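Bedroom and Linen Room Helper (part time) at Seveo House, Chisholm

Posted 2 Jul 2021

We're looking for somebody who likes a well-made bed. If you're the sort of person who refolds the towels at a friend's house (quietly, while the kettle boils) we would love to hear from you!

Seveo House is a short-stay home for families who have a relative in hospital nearby. People come to us for a couple of nights or for a couple of months, mostly at very short notice, and often with half their belongings in carrier bags. We have 26 bedrooms on three floors, a big shared kitchen, a garden with too many rhubarb plants and a linen room which is my favourite place in the building. I'm Shirley Girard and I run the housekeeping side. You would be working with me and a small team who have mostly been here for years.

The job

You'd be looking after the bedrooms on the first floor and taking turns in the linen room. It's 30 hours a week, spread over five days, with one weekend in three. Mornings start at half past eight and you'd normally be away by three, with a proper paid lunch break in the middle. Lunch is whatever the kitchen has made and it's very good, particularly on soup days.

Most of the work falls into two kinds. There are changeovers, when one family has gone home and another is on its way, and the room has to be stripped, cleaned, aired and made up again from the mattress out. And there are what we call tidy visits, when a family is still with us and has asked for a hand. Those are shorter and need more thought. You knock, you wait, you ask what they'd like done, and you leave alone anything they'd like left alone.

On a usual day you might:

strip and make up beds, cots and sofa beds
sort washing into whites, colours, woollens and "ask Shirley"
fold and shelve blankets, sheets and towels
match up stray socks and flannels with the room they came from
wipe down, hoover, open windows, empty bins
sew on a button or catch down a bit of loose trim, if you like sewing (no matter if you don't)
write up the room book before you leave

The laundry machines are in the basement and there is a lift. Heavy things go in the lift, always.

About the linen

I could talk about this all day so I'll try to be quick. We don't use hotel white. When the house opened we asked local people for spare bedding in good condition, and it came in by the carload, and we've carried on that way ever since. So we have candlewick, crochet, patchwork, fleece, wool, and a fair few patterns that I remember from my own childhood. Every room gets a different mix. Children choose their own blanket from the shelf when they arrive, and it goes on their bed for as long as they stay. At the last stocktake in November we had 113 blankets on the shelves, not counting the ones in use, and I'd like the new person to know them as well as I do.
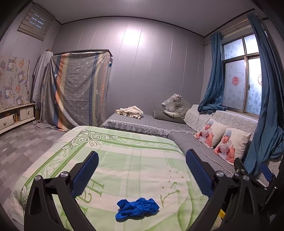
Tidy visits are where you'll use your judgement the most, and I'd say they are the best part of the job. You come into a room with family life going on in it and you work out what wants doing first. My own habit is to start with the small loose things, like the crumpled blue cloth on the green and white blanket, then go on to clothes in a heap, like the cream ones at the back, and only then straighten the big pieces. If you pull a blanket smooth with things still lying on it, you'll be hunting for them on the floor afterwards. I do like that blanket, by the way, with its leafy border and the cartoon animal face. Lace trim like the one along the front of the low grey bed or platform needs a gentle hand, so we never tuck it under or tug it to get it level. You'll pick all this up in the first fortnight, and you can ask as many questions as you want.

Who we'd like

You don't need to have done this work before. Some of our best people came from shops, from school kitchens or from bringing up their own children. We would like you to be steady, kind, reasonably quick on your feet and happy working on your own for an hour or so at a time. You'll meet people who are tired and worried, and sometimes they'll want to chat and sometimes they'll want you gone in five minutes. Both are fine.

There's a lot of bending and reaching. If that's difficult for you but you'd love the linen room, do apply anyway and tell us, as we can arrange the hours so that you're mainly at the folding table.

We'll need two references and a background check, which we pay for.

Pay and other things

Paid monthly, with the rate set out in the application pack. Holiday goes up after your first year. Tunics are provided (navy, with deep pockets) and we give you an allowance for shoes. Parking is on Volon Street behind the house, free with a permit from us, and the Mastemar bus stops at the front gate.

How to apply

Please fill in the short form in the application pack, which you can collect from the front desk or ask us to post to you. In the last box, tell us about a room you've enjoyed putting in order. It can be any room, and half a page is plenty. A CV is welcome but we won't mind if you haven't got one.

We'll invite people in for a chat and a walk round, then ask you to come back and spend 2 hours with us on an ordinary morning, paid, so you can see whether you like it. Bring comfortable shoes and stay for lunch if you can.

Questions about the hours or the work can go to me, Shirley, at the front desk. I'm easiest to catch after two, when the last load is in the dryers.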